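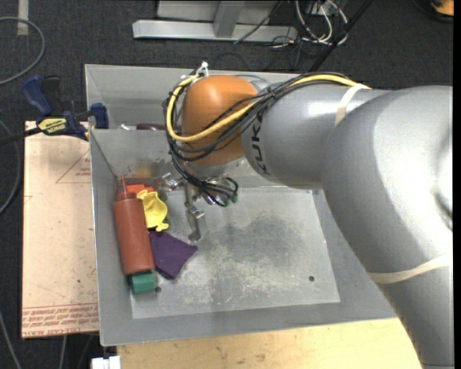

Moving a sourdough starter to a new apartment, how long can it go without feeding?
Posted by Amerley Acheampong, Apr 6, 2020

Hi all! I'm moving from Belgate to Grotholm in May and my starter is coming with me. It's a 534 mile drive and we're splitting it over 2 days, with a night at my cousin's place in between. I normally feed it every morning (plain white flour and tap water) and keep it on the counter. Do I need to feed it on the road, or can I stick it in a cooler and forget about it? I really don't want to clean flour paste out of my car seats.

ryeguy_asante
You'll be fine. Feed it the night before, let it sit out an hour or so, then put it in the fridge. In the morning move it to the cooler with an ice pack. Mine has gone two weeks in the fridge without a feeding and it came back after a couple of rounds. Two things though: only fill the jar a third of the way, and don't screw the lid down tight! I'd also spread a thin layer on parchment, let it dry and mail it to yourself as a backup.

mo.in.proltulstead
just buy a new one when you get there lol

hatchback_baker
Seconding the dried backup. If you're nervous about leaks, make it stiff before you go. I do 200 grams of flour to 100 of water plus a spoonful of starter, and it's basically a dough ball so it can't slosh. Thin it back out at the next feeding. The water may taste different in Grotholm too, so if it acts sluggish the first week just give it time.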